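Finished the living room and hallway floor last night. People asked how it went, so I'm putting it all in one thread. I'm not a pro. This is one old house in Dranum and one pair of knees.

The room and the hall together come to 335 square feet. There was tan carpet over the whole thing when we moved in, with a foam pad under it that had turned to powder. I vacuumed more than I sanded.

Pulling the carpet is easy. Cut it in strips from the back, roll, tape, carry. The tack strips and the staples are the job. I did staples for four evenings with a flat screwdriver and pliers, and I was still finding them with the sander a week later.

If you hit a staple with a drum sander it tears the paper, and then you're paying for paper. Walk the floor in socks first. You'll find them.

I priced having it done. Clamico wanted more than I was going to spend on two rooms we let a dog into. They were polite and on time for the estimate, and if I had stairs to do I would have hired them.

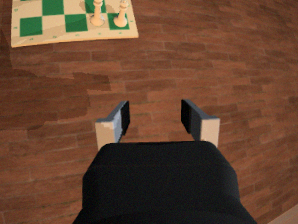 Rented the drum sander from Coughlan, who also sell the paper and take back what you don't open. Their guy told me to look at the boards from a standing position and then again with my cheek on the floor, before plugging anything in. He was right. From straight overhead, planks like the ones in that picture just read as color and grain, and you would swear they were level. Get down low with a flashlight and every cupped board throws a shadow. Mine were worst by the radiator.

The fix for cupping is a first pass at a slight angle to the boards, then the rest with the grain. I had read this and didn't believe it. I did the first strip straight, saw it was only hitting the edges, and started over at an angle.

Never let the drum touch down while you're standing still. You lower it while walking and lift it while walking. I have one dip near the closet from learning this. A rug will go there.

The edger is worse than the drum. It's small and looks friendly, and it wants to go sideways. Keep it moving in little half circles and don't lean on it. I did the corners by hand with a scraper, which took longer than the whole middle of the room.

Dust: I hung plastic in both doorways and taped it. It still got in the kitchen cabinets. Take the dishes out first or plan on washing them after.

Also, empty the dust bag outside and don't leave it sitting full in the garage overnight. A full bag of sanding dust can heat up and catch fire. The rental place said it twice and I'm saying it once.

Money so far. I had set aside $400 for the rental, the paper and the finish, and another $400 in case something was wrong underneath. The second part mostly didn't get touched. There was one soft board at the front door and I patched it with a piece from inside the closet.

Stain or no stain was the long argument in our house. I wanted it left natural. I lost. We tried three samples behind the door and lived with them for a few days, morning and evening, since they look different at 7 am than they do under a lamp.

A dark floor has a lot going for it. It hides the patch, and it hides the black rings from somebody's plant pots. It also shows every bit of dog hair, and anything pale you put down on it jumps right out at you.
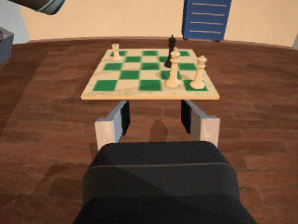
So if you go dark, think about what else is going in the room. We had planned on a dark couch too and it would have been like sitting in a cave. We're keeping the old cream one for now.

Wipe the stain off sooner than you think. I did the room in sections along the board lines, so that no wet edge stopped in the middle of a plank. The hallway I did in one go, backing toward the bathroom, and then had to climb out the bathroom window.

For the top coat I used Sondance, water-based, satin. Three coats. It goes on milky and I had a bad ten minutes before it cleared. A light hand sanding between coats, vacuum, wipe, wait, next coat.

I spent close attention on the first two coats and got lazy on the third, and there's a lap mark by the window when the sun is low. It was March and the heat was on, so it set up fast. Next time I'd turn the heat down before starting.

Felt pads on every chair leg before anything goes back in. Buy more than you need. They come off.

Bedrooms are next, probably in the fall. Same carpet, same tan. I lifted one corner yesterday and there's linoleum under it, so that will be its own thread.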